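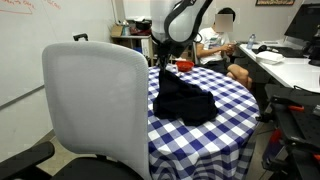
Slide 1: black cloth, checkered tablecloth

Good morning. I'm Poonam Nautiyal, and I look after the school partnership program at Ostermann. Before that I ran a paint line, which had fewer meetings.

Slide 2. Last June we sent 300 boxed gearbox kits to the technical college in Flustcombe. Lovely kits. Pause here, let them admire the box. By fall, most were still in it. The college had asked for a teacher who knew gearboxes. We heard "gearboxes."

Slide 3. So we sent Booker Esposito, two mornings a week. His first lecture had 19 slides on our company history. He got through four before a student asked when the bus left. He has since cut the history to one slide, and I've asked him to cut that.

Slide 4. Numbers, for those who came for numbers. 1,745 student hours in the workshop. Roughly 600 of those on backlash and shimming, because Gilang Sutanto likes shimming. (Wave at Gilang.)

Slide 5. What the college wants next: spare bearings, a second press, and fewer banners. We have plenty of banners – skip this if the marketing people are in the room.

Questions until 10:30. Kamarul has the sign-up sheet for the Cadix visit.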